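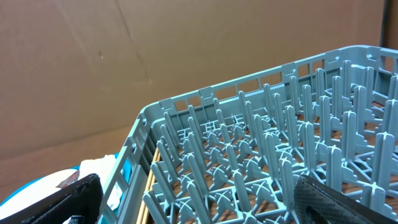 2 min read

Planning Engineer, Manipulation (Drivolmont)

We've read plenty of job ads promising robots that "understand the kitchen." Ours doesn't. It has a dish rack, two thin sticks and a planner called Korine that still proposes grasps straight through the prongs. We need someone to fix the planner, and we'd like that person to doubt our numbers while they do it.

Our last internal report claimed 33 clean picks out of 51. Gion Camenzind reran the logs and found that the success check fired whenever the fingers closed on anything, rack included. So your first job is a better check. After that:

- collision checking around thin, repeated shapes
- replanning from the wrist camera when the depth data has holes in it
- taking apart Minura, our logging tool, which drops messages under load

You should write solid C++ and Python and have debugged a planner on real hardware. Simulation results are welcome if you can say where they broke. A learned policy is fine too, if it beats the dumb baseline on the same rack. So far none has.

The contract runs to the end of October and may or may not be extended. Please don't move house for it.

Send a resume and one page on a result you stopped believing. Applications close Sunday, May 17, 2020.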